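Plesbridge Holiday Park open day
Posted 5/6/25

We drove out to Plesbridge for the open day at the new holiday park, mostly to see if it would suit the family trip we've been putting off since April. The park doesn't take its first guests for a few weeks yet, but they had the gates open from ten until three and anyone could walk through the cabins.

It's 305 kilometres from our place, and we did it in one go with a fuel stop at Busar. The last stretch is unsealed and has some deep corrugations near the creek crossing. A normal car will manage if you take it slowly. Phone reception dropped out well before the turn-off, so download the map before you leave. The sign for the park is small and sits behind a tree on the left. We missed it and had to turn around at the boat ramp.

Parking was in the paddock beside the office. We signed in, got a photocopied map and were put in a group with Bianka Kiss, the park manager. She used to run a caravan park further up the coast and answered questions without much sales talk, which I appreciated.

There are 30 cabins, in three sizes. The smallest is called the Zervas and sleeps two. It has a queen bed, a bar fridge, a two-burner cooktop and a bathroom with a decent shower. There's very little bench space, and you'd be eating outside most nights. The verandah is deep enough to stay dry in ordinary rain.

The family cabin is the Olleo, and we spent most of our time in that one. It has a queen room at the front, a bunk room for four at the back and a proper kitchen with an oven. The bunk room has one small window and gets no cross breeze, so I asked about fans. Bianka said ceiling fans had been ordered for all of them but only half were in. Air conditioning is in the main room only. The table seats six, and there's a cupboard under the stairs to the deck that would take an esky, boogie boards and the rest of it. 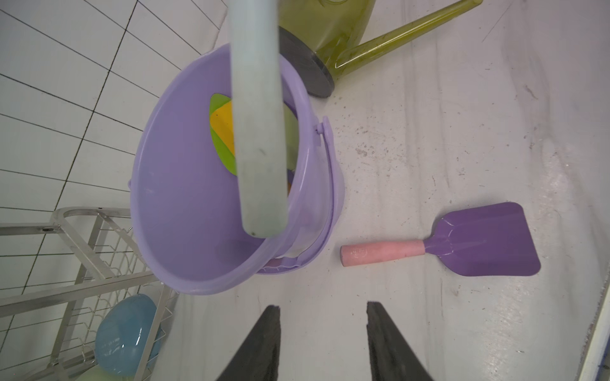

Rates for the Olleo start at $325 a night with a two-night minimum, going up in the school holidays. A full week in the January peak for our lot, with the extra linen and the late checkout, came to $3,592 on the quote they printed for us. I thought that was steep. The winter rate was much easier to swallow, and the pool is heated, so we'll probably look at July.

Linen for the main bed is included. Bunk linen and beach towels are extra unless you bring your own. Guests are asked to wash up, take the rubbish to the bins near the gate and sweep out before they go. No pets in the cabins, though dogs are allowed on some of the powered sites along the back fence.

After the cabins we walked down to the beach. The track starts behind the camp kitchen and takes ten minutes with kids, a bit longer coming back up because the sand is soft. There was a shore break on the day and a couple of locals fishing for whiting. It isn't patrolled. The lagoon at the northern end is the better choice for little ones and has some shade in the morning.

The camp kitchen is good. Four barbecues, two big sinks, long tables and a roof that covers the lot. The amenities block next to it was finished apart from the mirrors. The playground wasn't open and had fencing around it, and so did the jumping pillow, to the disgust of our youngest.

Lunch was a sausage sizzle run by the local surf club, plus a cake table. Rozália Fekete was selling honey and lemon butter from a stall beside the office and told us the shop in Plesbridge shuts at noon on weekends. She was right - we got there at twenty past and the blinds were down. The park kiosk will carry milk, bread, ice and bait, but for a week's stay you'd want to do a big shop in Busar on the way through.

We left just after two and were home in time for a late tea. Bookings are by phone for now, with the online system to follow. If you're going to ask for a particular cabin, the ones at the eastern end of the second row are furthest from the road and closest to the beach track. The ones by the pool pump are the ones to avoid. You can hear it from the bedroom with the door shut.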